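Undergraduates should be paid for summer research, and the pay should be settled before they apply. At Hembridge, where I have taught for nine years, it still isn't. Last summer 163 students asked for a place in a lab or at the field station. We took 80. The stipend was $600 for the whole term, and a student assigned to the Lorkon wetland plots spent a good part of that on gas.

The usual defense is that research is training, and training has value of its own. I agree that it does. So does a teaching assistantship, and we pay for those. A student who pulls sediment cores at six in the morning and enters the numbers in the afternoon is doing work the grant was written to get done.
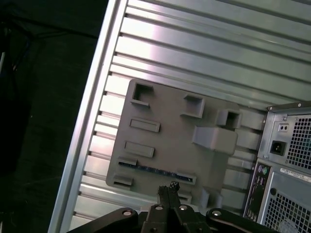
Ilona Halász
Associate Professor of Environmental Science

I read the applications every March. The strongest ones often come from students who already hold a job, and several of them withdraw once they see the figure. Their places go to students whose parents can cover the rent. We then write in our annual report that we are trying to widen the field.

Drellard College pays its summer students by the hour, at the same rate as its library staff. It takes fewer of them. I would accept that trade here, though some of my colleagues would not, and they have a fair point about the students who would miss out.

The department will set next summer's budget before the spring break. Put the hourly rate in it, and print that rate on the application form.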